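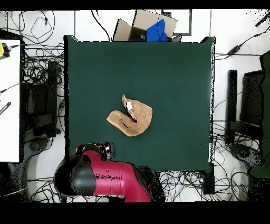
Bralau Household Textile Reuse Program
Progress report to the Bustamante Fund, second reporting period

The program collected 3251 items during the period, most of them bedding and curtains from the Prilley and Berkum drop-off points. Collection in Prilley began later than planned – the lease on the storage room was signed only in December – but volumes there now match those in Berkum. 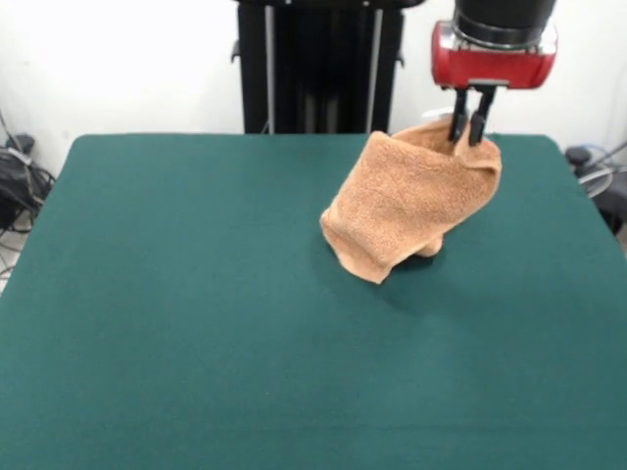 Sorting is carried out by a team of eight under the direction of Dilek Tokgöz. Items fit for resale go to the Bralau shop, and the remainder is sold by weight to a fiber recycler. Income from the second route was lower than budgeted.
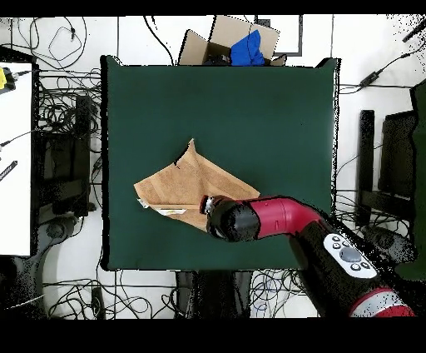 Labeling remains the main difficulty in sorting. Many donated pieces arrive with the fiber content tag missing or faded. A small pale label at the edge of a crumpled light brown sheet, as here, is easily missed among the folds. Ayman Darwish has prepared a short guide for staff on handling unmarked goods, and it will be issued next period.
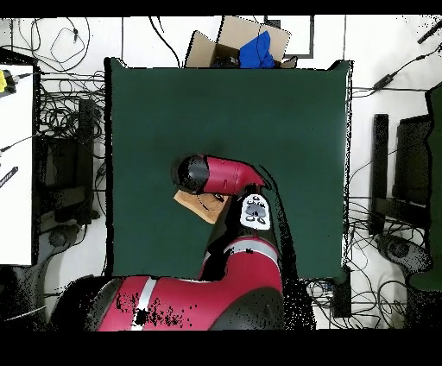

Will the remaining funds be spent within the grant term?
The balance is committed to transport and to 10 further collection days, all of which fall inside the term. A revised budget is attached as Annex 2.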